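Play kitchen and pretend-food corner, Prurkness – progress report to the Krūmiņa fund

2025-10-02
From: Evelien Leemans
To: Leen Awad

Leen, sorry this is shorter than the last one, wanted to get it over to you before the next payment date. Headings are the ones from your form.

Where we are

Room at Prurkness is open and in use. Painting finished, shelves up, the low sink unit in (pretend sink, no plumbing). Everything on the first order has come except the dressing-up rail, which Fludonport have moved to November. I've chased twice. They say it is the castors.

Families signed up: 60. Visits since opening: 303. That's visits, so a family coming every week is in there many times over. The sign-in sheet doesn't seperate them out and I have not had time to go through it by hand. Will do for the final report.

Money

Grant 2000, all of it received. 157 left after the shelving and the food sets. I'd like to keep that for replacements and not spend it on anything new – small pieces go missing, it is the nature of the thing. If you need that as a formal request let me know which form.

Receipts are in the shared folder. One from Genano is missing its second page, they are sending again.

What gets used

Food by a long way. We bought proper-looking pans and they mostly sit on the hooks. Plates go out, food goes on the plates, food gets carried to a grown-up who has to eat it. Then again. Cafe is the favourite game, then shop, then picnic (on the floor, on a tea towel).

Shop would work better with a till. Not in this budget. One of the parents has offered an old one, waiting to see it.

Fruit is more popular than we guessed, the banana above all. Ketchup goes on everything. Several parents have said how much talk comes out of it – asking, offering, refusing, "more please". Two of the quieter ones now do the ordering at the cafe. That was in the original aims so noting it here.

Vegetables less so. The aubergine has no takers. May swap it.

What hasn't worked

Storage. The deep tubs were a mistake, everything sinks to the bottom and the whole lot gets tipped out. Now sorting into shallow trays, fruit in one, bottles and tins in another, plates stacked at the end. Tidying up is quicker and the children can do most of it. Labels on the trays still to do, pictures and words.

Washing. Weekly wash of all the hard pieces takes longer than planned, so it is now split over two sessions. Anything with a paper or stuck-on label gets wiped, not soaked – we lost one tin that way in the first week.

Also the session times clash with the toddler music group upstairs. Moving ours half an hour later from November, families have been told.

Photo

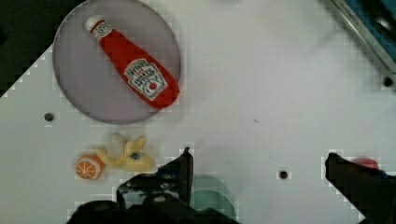
Ketchup on the plate, with the banana and an orange slice alongside. Play food, Prurkness.

Fine to crop it. Please credit the project and not me.

Next steps

– tray labels
– dressing-up rail, once Fludonport deliver
– short parent survey, one side of paper, draft coming to you first
– count up families against visits properly
– decide on the aubergine

One question from me. Does the final report need quotes from parents with names, or are first names enough? A couple are happy to be quoted but would rather not have the surname in. I need to know before the survey goes out becuase it changes the consent line at the bottom.

Ring if anything is unclear, mornings are best.

Evelien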